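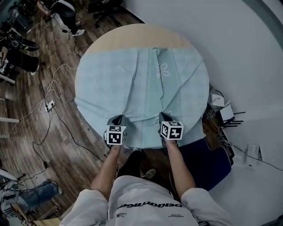

Rindville Tenants' Group, January meeting

Opened at 7:04 p.m. in the Manurung Street hall. Herman Siregar chaired, Wahyudi Sembiring took notes.

1. Parking permits. The city's letter says 953 permits will "ease pressure" on our streets. Herman asked where the number came from. The letter doesn't say. Several people doubted it would help while the Gistine lot stays closed at night. Wahyudi to write and ask for the street count.

2. Boiler, Building 3. Rundinus says the part is on order – the same answer we got last time. Agreed to ask for an order date in writing by Thursday.

3. Rent notices. Four households got a raise of 45 dollars a month, listed as "upgrades." None of them could name one. Copies of the notices to Herman, please.

4. Summer block party. Put off until the street closing fee is known.

Closed at 8:45 p.m.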